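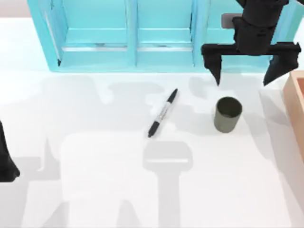 双臂仿真任务的场景和录制规范:我现在用的一版

2022年8月15日

去年 November 批次的数据返工之后,我开始把仿真任务的规矩写成文字。起初只是自己电脑里的一个文本文件,后来 Fulbridge 那边做真机的同事也要看,就慢慢改成了能给别人读的样子。最近又有人问我要,索性整理一遍放在博客上。

先交代一下背景。我们用的场景库叫 Jildale,桌面操作类任务,两条机械臂,平行夹爪,桌上放几样小东西:笔、杯子、盒子之类,后面是带隔板的柜子。任务本身都不复杂,把笔放进杯子,把杯子放进盒子,把东西放到柜子的某一格里。数据给模仿学习用,一部分由人遥操作录,一部分由脚本生成。脚本这边跑在 Sandov 上,那是我们内部的任务调度工具,下面会提到它的几个坑。

以下按我检查的先后顺序写。有些条目换一个团队未必适用,我会注明。

一、物体的初始位置

每个物体要有一个写明的随机范围,写在任务配置里,不写在代码里。早先我们把范围直接写死在重置函数中,结果同一个任务有三份脚本,三份范围都不一样,数据混在一起之后谁也分不清哪条来自哪份。

范围按桌面坐标写,单位统一用米,小数点后保留三位。角度统一用弧度。这条听起来很琐碎,但我见过有人在同一个文件里把杯子的位置写成米,把盒子的位置写成厘米,仿真器照样能跑,盒子直接飞到桌子外面去了。

长条形的东西,比如马克笔,朝向也要随机,并且要写清楚零度是哪个方向。我规定零度时笔帽朝桌子的右侧。笔是有头尾的,插进杯子时哪头朝下,成功判定会用到。朝向如果差了一百八十度,画面上看不太出来,判定会全错。

物体之间要留最小间距。我们的做法是重置时先采样,再做碰撞检查,距离不够就重新采样,重采次数设上限。到了上限就报错退出,不准悄悄用最后一次的结果。以前的版本就是悄悄用,出过杯子半截嵌在盒壁里的开局,第一步物理一算,杯子弹起来老高。

可以立着的东西默认立着放。杯子开口朝上是一个任务,杯子倒着是另一个任务,两者分开建,分开命名。不要用一个开关混着录。

二、机械臂的初始姿态

两条臂都从规定的起始姿态出发,允许加小幅扰动,扰动幅度写进配置。夹爪起始时张开,张到多大也要写,不能只写“张开”。

起始姿态下夹爪不得碰到桌面、柜子或者任何物体。这一条用脚本检查,不靠眼睛看。俯视角度下夹爪和杯子叠在一起,实际高度可能差得很远;反过来,看着有空隙,也可能已经擦到了。相机给的是投影,别拿它当碰撞检查。

不参与任务的那条臂也要有规定的位置。它可以停在视野边上,只露出一点也没关系,但是每条轨迹里都得按同一套规则放。如果单臂任务里闲着的那条臂有时在画面里有时不在,模型会从它身上学到些不该学的东西。我们有一批数据,左臂只要停得靠外,任务就一定是右手抓取,训练出来的策略换个停法就不动了。

三、相机

相机位置、朝向、视场角、分辨率,全部写入每条轨迹的元数据。不接受“和上一批一样”这种写法。

要做相机随机化的话,随机后的参数也要写入,写最终值,不写种子。种子理论上可以还原,前提是采样代码一行都没改过。我不信这个前提。

相机装好以后,检查任务相关物体在起始帧里是否看得见。被夹爪挡住一部分可以,完全看不见不行。盒子在画面边缘只露出一部分,我的处理是看任务:如果盒子是目标容器,开口必须在至少一个相机里完整可见;如果盒子只是背景,露多少都行。多相机的情况按相机分别记录可见性,训练的人自己决定怎么用。

四、光照、阴影和反光

这条是后加的,争论也最多。

我的意见是保留阴影。真机桌面上一定有影子,两条臂悬在上方,影子落在桌上,颜色深浅还会叠。把阴影关掉,渲染快一些,画面也干净,但是做真机的同事拿去用的时候,白桌面上的臂影对策略来说就是从没见过的东西。他们向我反映过一次,夹爪的影子扫到笔上面,策略就停住了。

保留归保留,要控制变量。光源的位置和强度写进配置,随机范围也写进去。每个批次抽看若干起始帧,主要看两件事:影子有没有深到把小物体盖住,亮处有没有曝到看不见物体边缘。白桌子尤其容易出第二个问题。

柜子一类的大件如果用高光材质,会往桌面上映出一点颜色,金属条也会反光。我不禁止这些,但材质参数要固定版本。有一次库里更新了柜板材质,桌面靠柜子的一侧整体偏了色,没人通知,两批数据放在一起训练,验证集成绩掉了一截,查了好几天才查到材质文件上。

影子也不能当作物体边界来标。自动标注一般不会犯这种错,人工补标会。标注说明里专门写了一句:只标物体,不标影子和倒影。

五、时间步和录制频率

物理步长和录制频率是两个数,分开写。我们的控制回路跑在 500 赫兹,图像录制频率低得多,动作按图像频率对齐后存盘。对齐方法要写清楚:取最近一帧,还是插值。我们取最近一帧,夹爪开合这种信号插值出来没有意义。

每条轨迹开头保留静止的一小段,结尾也保留。不要为了省空间裁掉。结尾那段用来判断物体有没有停稳,笔插进杯子以后带着杯子慢慢歪倒,这种情况只有多看一会儿才知道。

中途暂停过的遥操作轨迹作废。操作者去接个电话,回来接着录,时间戳中间有一大段不动,训练时会变成“在这个姿态下应该发呆”。

六、成功判定

判定条件写成可以计算的句子。“笔在杯子里”不算,要写成:笔的中心在杯口圆柱范围之内,笔的最低点低于杯口平面,夹爪与笔没有接触,且以上条件持续 2 秒。

接触条件很重要。夹爪还捏着笔悬在杯子里面的时候,位置条件全满足,任务其实没有做完。早期有一批脚本数据就是这么混过去的,末尾夹爪没有松开,模型学得很认真,也不松手。

放到柜子里的任务,格子要用编号,不要用“左边那格”。从桌子这边看和从柜子那边看,左右是反的。编号从哪一侧开始,写在场景说明的第一行。

失败的轨迹不删,单独存放,标明失败原因。原因从固定的清单里选,清单里有“其他”,但是选“其他”必须填文字。

七、批次和版本

每个批次有一个版本号,场景文件、材质、机械臂模型、配置、录制代码各有各的哈希,一起写入批次说明。少一个都不收。

机械臂模型特别提一下。我们用的是 Oltmanns 夹爪的简化模型,指尖的碰撞体比外观网格要简单。换过碰撞体之后,同样的抓取动作,有的会滑。外观一模一样,光看画面看不出换过。所以碰撞网格的版本和外观网格的版本分开记。

批次入库后不许修改。发现问题就出新批次,旧批次标为停用,写明原因。最早不守这条,吃过亏。有一批入库时是 1705 条,后来有人顺手删掉了判定有误的,剩 1315 条,批次号没有换。两个人拿着同一个批次号跑实验,结果对不上,互相怀疑了很久对方的训练代码。

Sandov 在这里有一个坑:任务中断后重跑,它默认从断点续录,续录的部分用的是当前的配置,前面的部分是旧配置。我现在的要求是中断就整批重来。费机时,但省得事后分辨。另外它的日志按任务名覆盖,重名的任务后一个会冲掉前一个,所以任务名里要带批次号。

八、命名

物体名用英文小写加下划线,类别在前,编号在后。不要把颜色写进名字。颜色会随机,名字叫 green_cup 的杯子渲染出来是别的颜色,语言指令又是拿名字自动拼的,于是就有了对不上画面的指令。颜色作为属性单独存,指令生成时读属性。

介于两种颜色之间的东西,比如灰里带绿的杯子,自动指令里干脆不提颜色,桌上只有一个杯子时说“杯子”就够了。需要靠颜色区分两个杯子的任务,颜色从规定的几种里选,彼此要拉得开。

左右臂统一以机器人自身为准,不以相机画面为准。这一条在文档、代码、指令里都一样。画面里靠右的夹爪属于哪条臂,取决于相机从哪边看过去,凭画面猜经常猜错。查元数据。

九、人工抽查

脚本检查全过了,还是要人看。看的时候先看起始帧,再看最后一帧,再快放全程。抽查的人不能是录制的人。

抽查时填的表我尽量压短,太长了大家会从上到下全打勾。现在表上的内容是:物体有没有穿模,有没有无缘无故的抖动,夹爪闭合时物体是否跟着走,结尾是否停稳,指令和画面是否一致。有一项不过就写一句话,不必写报告。

抖动这项多说一句。细长的东西平放在桌上,接触参数没有调好时会自己缓慢滚动或者打颤,马克笔最常见。单看截图完全正常,要放视频。遇到这种情况先调接触参数和摩擦,不要给笔加一个看不见的固定约束。有人这么干过,抓取的瞬间解除约束,力的数据里留下一个尖峰,做力控的人看了莫名其妙。

十、还没定下来的

一个是柜子要不要随机。现在柜子的位置和颜色都固定,策略对它依赖到什么程度,没有认真测过。随机的话,柜子和桌面的相对位置、隔板的位置都要跟着变,判定里的格子编号也得改成从场景文件里读。工作量不小,我倾向于先只随机颜色。

另一个是人为加入的干扰物。加多了抓取空间不够,加少了等于没加。目前各任务自己定,我不太满意,但也没有更好的写法。

还有遥操作数据和脚本数据的配比。这个严格说不属于场景规范,应该由训练的人定,可每次都有人来问我。我的答复是两种来源必须在元数据里分得开,其余的自己试。

配置模板我还在改,字段名有几处前后不一致,改完再放上来。已经在用旧模板的不用急着换,先把相机参数和材质版本这两项补齐。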